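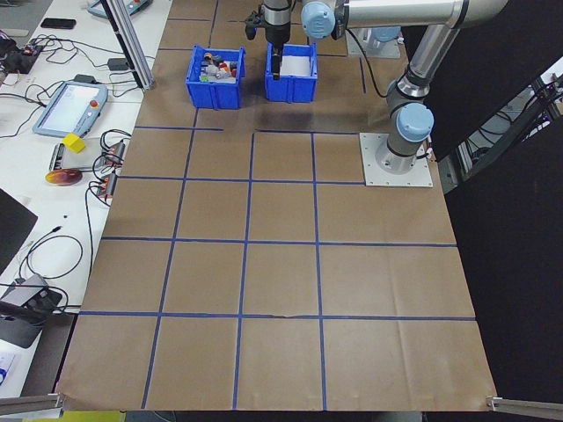 A table marked with blue tape, with two blue bins at the far end.

What Is a Grid?
A grid is a set of lines that cross each other. The spaces between the lines are called cells. Maps, calendars and game boards all use grids.

Children visiting the Darkgate Learning Center may make a grid with paper and tape. Lay the long strips first, then place the others across them.

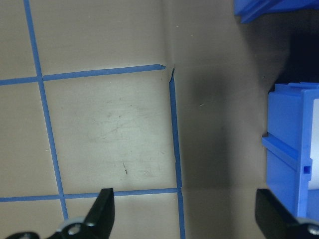 Tape put down by hand may have uneven edges, and the cells may differ a little in size. Such a grid can still be used for sorting. Choose one cell for each kind of object, and return everything to the bins afterward.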